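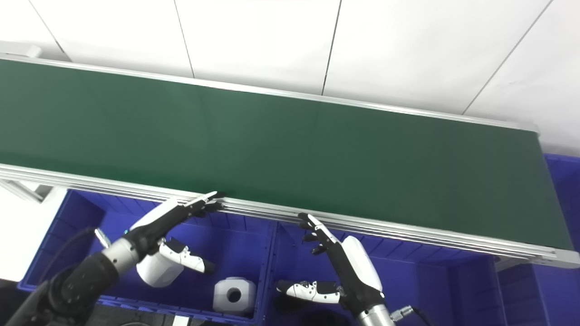
Tracking a Flat Belt on a Short Conveyor

Applies to: Brideo 162 and other flat-belt conveyors with a crowned drive pulley and an adjustable tail pulley. Last revised 29th August.

A belt that runs to one side will wear its edge against the frame, shed fibers into the bearings and eventually fold over. Most tracking faults can be corrected at the tail pulley in under an hour. The procedure below covers the initial checks, tensioning, tracking and the final run. It does not cover splicing or replacement of the drive unit.

Tools and materials

Hex keys, 5 mm and 6 mm
Open-end wrench, 13 mm
Tape measure, 3 m or longer
Machinist's level
Fine-tip paint marker
Straightedge, at least as long as the belt is wide
Lint-free cloths
Lockout tag and padlock

1. Isolate the conveyor

Switch the drive off at the control box, then lock out the main disconnect and attach the tag. Press the start button once to confirm that the drive is dead. Guards stay off until step 5, so keep the padlock key on your person.

2. Check the frame

Tracking adjustments made on a twisted frame will not hold. Place the level across the frame at the drive end, at the center and at the tail end. All three readings should match within one division. If they do not, loosen the foot lock nuts and adjust the leveling feet, starting at the drive end. Retighten the lock nuts and read all three positions again, as tightening often shifts the foot slightly.

Next, measure both diagonals between the mounting bolts of the drive and tail plates. On the Brideo 162 with the standard bed, each diagonal is 2250 mm. A difference of more than 2 mm means the frame is out of square. Loosen the cross-member bolts, push the long diagonal in by hand and retighten. Do not use a hammer on aluminum profile.

3. Clean and inspect

Wipe the pulleys and the slider bed. A strip of label adhesive or packed dust on a pulley acts as a second crown and pulls the belt toward it. Check the underside of the belt too, particularly near the splice. To reach the whole length, move the belt forward by hand.

Check the splice with the straightedge. Lay it along one belt edge so that it spans the splice equally on both sides. A visible gap at the splice indicates a crooked joint. A belt with a crooked splice wanders left and right once per revolution, and no pulley setting will remove that. Have it respliced before going further.

Spin each return roller. Replace any roller that drags or clicks. Rollers with the Lashari cartridge bearing are sealed and should not be greased.

4. Set the tension

Tension first, then track. Changing the tension later will undo the tracking.

a. Loosen the two clamp bolts on each side of the tail pulley. They should be free enough to slide but not to rattle.
b. Back off both tension screws until the belt can be lifted off the bed by hand at the center.
c. With the belt slack and lying flat, make two marks on one edge exactly 1108 mm apart.
d. Turn both tension screws clockwise, half a turn at a time, alternating sides.
e. Stop when the marks are 1111 mm apart. This is an elongation of just under 0.3 percent, suitable for thin two-ply belts.
f. Measure from the end of each tail plate to the pulley shaft. The two sides should agree within half a millimeter.

Thicker belts need a different figure. Use the value on the belt manufacturer's data sheet where there is one. Overtensioning is the more common error. It bends the pulley shafts, shortens bearing life and makes the belt less responsive to the crown.

5. Track the belt

Tighten the clamp bolts to finger-tight plus a quarter turn. Refit the guards, leaving only the tension screws accessible. Remove the lockout and run the belt empty at its lowest speed.

Watch the belt at the tail pulley for at least ten full revolutions. If it moves toward one side, tighten the screw on that side by one sixth of a turn. The belt moves away from the tighter side. Wait another ten revolutions before making any further change. Most of the trouble people have with this step comes from correcting too soon, then correcting the correction.

If more than one full turn is needed on either screw, stop and return to step 2.

For a reversing belt, repeat the check in both directions. A compromise setting is normal. Accept up to 3 mm of drift each way.

6. Lock and verify

Stop the drive and apply the lockout again. Tighten the clamp bolts to the torque on the tail plate label. Restart, bring the belt up to working speed and let it run for 83 minutes, the run-in period specified for the Wonden belt series. Check the edge position at the start and at the end. Then load the belt normally and check once more.

Mark the position of each tension screw with the paint marker. Record the shaft measurements in the maintenance log.

Recheck intervals

New belt: after the first day and again after the first week.
Belt in service: every three months.
After moving the conveyor: repeat from step 2.

Spare rollers and tail plate labels can be ordered from the Irnesberg parts counter. Quote the serial number on the drive plate.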